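Imitation Learning / Data Collection
Thread: How many pour demos before you stop trusting your own table?

tapeline_ox
Posted Friday, May 20, 2022

Long post, sorry. We're collecting demonstrations of what should be the dullest task in robotics: pick up the water bottle, pour into the paper cup, put the bottle back. Teleoperated, one arm, one wrist camera and a couple of fixed ones. We have 858 episodes. The policy trained on them, which lives in our repo as Kim for reasons that predate me, pours beautifully if the cup is where it likes the cup to be. Move the cup toward the wall and it pours with the same confidence onto the table.

Views below. Tell me what you'd change.
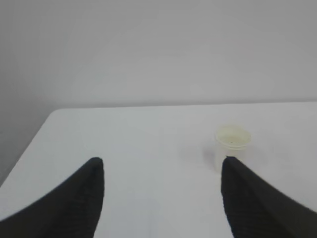
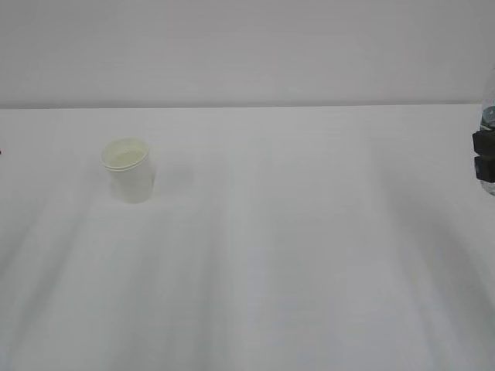
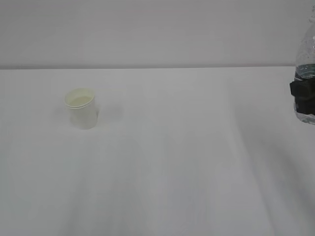 Wrist view first, then two fixed views with the bottle in the grip.

Cup position is picked by the operator before each episode. I suspect that is the problem and would like to be told otherwise.

sprocket_hymn
You will not be told otherwise. Ask a person to put a cup in a random spot and they put it in the same comfortable spot with slight feelings of guilt. Plot the start positions. I'd bet lunch you get one fat blob and a few strays from whoever was bored.

tapeline_ox
Plotted. It's a blob. It's so much of a blob that my coworker asked whether the plot had finished loading.

marrowfat
Disagree that this is only about placement. White cup, white table, light gray wall. You've built a snowstorm and asked the network to find a snowball in it. I'd put down a dark mat before collecting a single extra episode.

sprocket_hymn
The cup rim reads fine in all three. A mat gets you a policy that pours on mats.

marrowfat
A white table gets you a policy that pours on white tables, so I don't see how you're ahead. Mix them. Half and half, swap every session.

gantrygoose
We did the mixed backgrounds thing at Nallville and I'd do it again, but we did it second. First we fixed placement, and that was most of the gain. Our method was very high tech: a script draws a position, a projector puts a dot on the table, the operator puts the cup on the dot and turns the dot off before recording. Forget the last part and you have trained an excellent dot detector. Ask me how I know.

tapeline_ox
How long did it take you to notice?

gantrygoose
From January until somebody unplugged the projector.

quietflange
What does the wrist camera see during the pour? In your wrist shot the cup's base is behind the right finger, and that's with nothing in the gripper. Put a bottle between those fingers and I wonder how much cup is left to look at. If the answer is "not much" then the fixed cameras are doing all the work at the moment you care about, and those have the bottle half out of the picture on the right.

tapeline_ox
Fair. The fixed views were framed for the cup. The bottle comes in from the side and I had filed that under "fine."

quietflange
It might be fine. But in those two views you've got the cup in full and only a strip of bottle, and the network has to work out tilt from the strip. I'd slide the cameras over or go wider. Yes, that means your old episodes no longer match the new ones. I'm aware of what I'm saying.

marrowfat
And there goes the dataset.

sprocket_hymn
No, keep it. Train on the old set, fine-tune on the new one. Don't let anyone on the internet talk you into throwing out 858 episodes over framing.

tapeline_ox
Thank you. I was composing an email to my boss and it had the word "journey" in it.

bellcrank_b
Has nobody brought up the water? It's a clear bottle. The level matters more than where the cup is, at least for how far you tip. If you refill to the same line every time, Kim is going to learn one wrist angle and a countdown. Log the fill level per episode. We weigh the bottle before and after on a 2,000 gram kitchen scale, and it's the most useful sensor in the building.

tapeline_ox
We refill when it "looks low." I can hear how that sounds.

bellcrank_b
Then you have some variety by accident, and no record of it.

gantrygoose
As for how many: with dots and varied fill we got something I'd show a visitor at 500 episodes. Before that we had more than twice that many bad ones. I wouldn't chase a number. Hold out a grid of cup spots you never train on and test on those every week.

marrowfat
Vidton has a rule that every session ends with 27 test pours, same grid, same order. Tedious, and people complain, but they catch drift early. I still say get a mat.

tapeline_ox
OK, plan. Script picks the cup spot, bottle gets weighed, one fixed camera moves right and the other stays put so the old data isn't orphaned. Held-out grid at the end of each session. One mat, purchased under protest.

sprocket_hymn
Under my protest, please note.

quietflange
Which one are you moving? If they share a mount, check that before you loosen anything. I did not, and spent the next day recalibrating both.

tapeline_ox
They share a mount. Back in a bit.

gumaten_fan
Can I ask a basic one: do you keep the failed pours? We log ours at Gumaten but leave them out of training.

bellcrank_b
Keep them, label them, leave them out until you have a reason. And put a towel down.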